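14 shares | 2 comments

The cheapest line in the Carrasco equipment plan is the one that took longest to settle. Areeba Khattak, who runs purchasing, had allowed for 100 hand-held grippers to record household handling tasks before any arm was ordered. The September draft cut that to three.

"We were pricing units. We should have been pricing hours," Khattak said.

A hand-held unit costs little next to a fixed arm. The spending follows later, in finger pads, pivot pins, storage and the wages of the people holding the tool. Yasir Jatoi's revised sheet puts operator time first and hardware fourth. It sets aside $300 per unit for spare parts and treats pads as a consumable, ordered by the box.

Soft goods drive much of the wear estimate. Blankets, towels and clothing are awkward to grip, and Jatoi expects bedding work to use up pads faster than kitchen work. He has no field data yet and has left that cell marked as a guess.

Two suppliers quoted. Wostholm offered a lower unit price with a long lead time on linkages. Skustier charged more but stocked parts locally. Carrasco chose Skustier for the first order and will reopen bidding after some 2000 recorded grasps.

Arms remain unfunded. Khattak expects to raise them in the next budget round, once the repair log has entries in it.
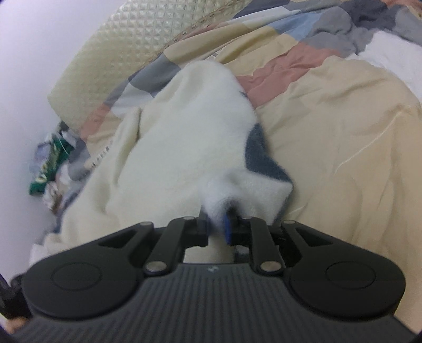

A hand-held gripper closes on white fabric during bedding work.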